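Skendorine Hard Wax Oil, Clear Satin

Two-part finish for interior timber. Made by Skendorine, supplied in the UK by Clirton Timber Finishes.

Product code: SK-226
Page last updated: Saturday, February 21, 2026

Overview

Skendorine Clear Satin is an oil and wax finish for bare or previously oiled wood. It soaks into the surface and leaves a thin film which can be patched later without stripping the whole piece. It suits worktops, shelves, table tops and joined boards in maple, beech, ash and oak. It is not for outdoor use, and should not be put over varnish or paint.

Colour change is slight. Pale woods stay pale but warm a little in the first few weeks. Buyers who want no warming at all should look at Stadudo White Base, which carries a small amount of pigment.

Technical data

Pack size: 1 litre, with 100 ml hardener
Coverage: about 30 square metres per litre, one coat
Sheen: satin
Time between coats: 6 hours
Clean-up: white spirit

Preparation

Sand with the grain, finishing at 100 grit for floors and finer for furniture. Glue lines must be scraped flat first - any glue left on the surface will show as a light patch. Vacuum, then wipe with a dry cloth. Do not use a tack cloth containing wax.

Application

Stir the oil, add the hardener and stir again. Leave to stand before use. Spread thinly with a white pad or short-pile roller, and wipe off all excess before it turns sticky. Treat both faces of a joined board so that it takes up moisture evenly. Small knots may need a second pass.

Mixed product cannot be stored. Part packs can be mixed by weight using the ratio printed on the tin.

Oily cloths can catch fire on their own. Soak them in water and lay them flat outside to dry.

Related items

Aksoy white pads, pack of 6
Stadudo White Base, 1 litre
Skendorine Care Soap, for routine washing of oiled surfaces

Maple board, pale tan with a smooth finish

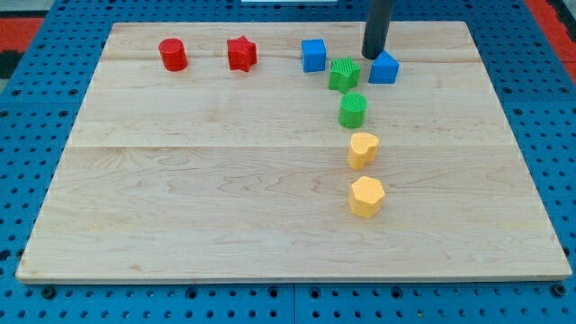 Delivery and returns

Tins are sent by road only. Unopened packs may be returned within 30 days. Orders placed in January under the old product code are covered by the same terms.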